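4.2 How clubs decide what may hang on the rail

We come now to the question that took up most of our interviews, and that we had (a little foolishly, looking back) expected to settle in an afternoon. Who decides whether a supporters' banner can stay up on match day? The league's rules on political, religious and personal messages are short and fairly plain. What happens at the gate is a good deal messier, and we are grateful to the ground staff who walked us through it so patiently.

At Zaltgate, a ground that holds 1,000 on a full day, supporters send a sketch to the club by the Wednesday before a home match. Cendano plays to crowds nearer its limit of 900 and asks for nothing in advance, so the whole matter falls to whoever is minding the turnstile. Kimaro sits somewhere between the two. Large banners need approval there, while scarves, flags and bedsheets are let through on trust — a habit that older members defend with real affection.

Across the season we logged 17 disputes at the three grounds. Most were over before kickoff, usually after a friendly word and sometimes after a fold in the cloth to hide the line that had caused offence. The hardest cases involved maps, old flags and dates, where the person carrying the banner saw family history and the steward saw a claim about a border. Our respondents spoke about these with care, and several asked us to stress that they would hate to see colour driven out of the stands.

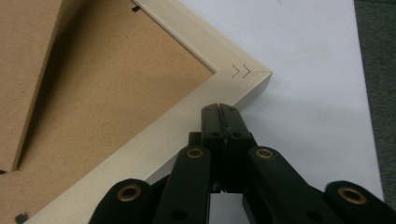
Figure 3

A second theme was the clubroom. Once the league tightened its wording in May, Kimaro's members began to ask whether the same rules ought to reach the walls indoors, where tour pennants and team photographs have been kept for as long as anyone can remember. The league's written answer, dated March 12, 2021, had dealt only with spaces open to ticket holders during play, and the clubs read it in different ways. Cendano left its walls alone. Zaltgate moved two items to a members' room, and we heard both praise and grumbling about that choice. We return to the league's appeals process in Section 5.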